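Minutes, Grip and Handling Group, Monday meeting
May 25, 2026, the small room at Ignacio
Taken by me, Rowena, because I was the last one to sit down

Present: Pankaj Bhardwaj (chairing), Rowena Mangubat (notes), three from the bench crew, two from software, and Droteck's support engineer on the phone until the line dropped during item 3.

1. Last minutes

Approved. One fix: I had written that the Satach order was placed, and it was only quoted. Sorry, everyone! Pankaj will place it this week.

2. The left gripper fault

This took up most of the meeting, so bear with me. For those who missed the emails: during Thursday's afternoon session the left handheld gripper kept squeezing after the operator let go of the trigger. It had a full water bottle in it at the time. The bottle split, the water went over the board and down one side of the table, and the operator got a finger pinched trying to pull the thing free. No broken skin, ice from the kitchen, back at work the next day. It's in the accident book (I checked, it's page 20).

Pankaj walked us through the log. The trigger reading went to zero when it should have, so the operator did nothing wrong, and he wanted that written down. The motor command stayed where it was for 680 milliseconds, then the link reset and the jaws opened on their own. That doesn't sound like much until it's your finger in there. Software thinks the controller was holding its last good value while it waited for a message that never came. Droteck's engineer agreed that would fit, but he wouldn't say it was the cause until he'd seen the unit, and fair enough.

There was some back and forth on whether the cable started it. The bench crew have been saying since April that the left one gets tugged more than the right, and I've said the same myself. Pankaj had the connector under the magnifier on Friday and one pin looks a bit pushed back. He couldn't say if it was like that before the incident or if it happened when the cable got yanked out in the excitement. Both, was my vote, but that isn't a finding.

We also asked why the force limit didn't step in. Well, it did what it was set to do. The limit had been left at the high setting from the Hirnov parts job, which needs a hard grip, and groceries don't. Long silence in the room at that point. The setting isn't shown anywhere the operator can see it, and we all agreed that has to change whatever Droteck finds.

3. What we do now

Software will change the timeout so a lost message opens the jaws and doesn't hold them. They want to test it on the spare controller first, with 2000 open and close cycles and the link being cut at random. Droteck asked for the raw log along with that, and then we lost him. I'll email.

The force limit goes back to low at the start of every session, and whoever is running the session reads it out loud before anyone picks up a gripper. Yes, it feels silly. Please do it anyway.

No full containers on the board until the new timeout is in. Pankaj also wants the emergency stop moved to where a foot can reach it, given that both hands are busy by the nature of the job. One of the bench crew asked if we could have a pedal. We can, up to 2000 dollars without another signature, and she is getting prices.

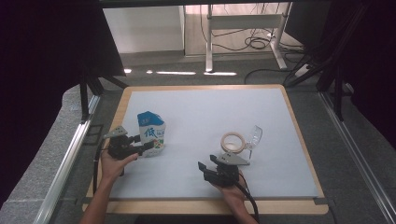 Cable routing got its own ten minutes, mostly my doing. I've run plenty of these sessions and I know how quickly you stop thinking about what's trailing behind your hands. The right-hand cable runs back down along the forearm, and I have no quarrel with that one. The left makes a loop down the left side and heads off over the wooden border, and that's the bit I'd like gone, pushed-back pin or no pushed-back pin. I suggested a soft strap at the wrist and another near the elbow, same on both sides. Pankaj worries that straps will make it slower to drop a gripper in a hurry, so we'll try the pull-apart kind and time it. Agreed to trial it before deciding.

4. Telling people

Pankaj will send a short note to the other teams who use the same grippers. I asked him to keep the operator's name out of it and he'd already planned to.

5. Anything else

The mop bucket is still in the hallway. Could it please go back?

Satach's quote for new jaw pads runs out soon, see item 1.

Actions
Pankaj: place the Satach order, send the note, move the stop.
Rowena: log to Droteck, straps for the trial.
Software: timeout change and cycle test on the spare controller.
Bench crew: pedal prices, read-out of the force limit starting with the next session.

Next meeting same time next week, same room unless Ignacio needs it back.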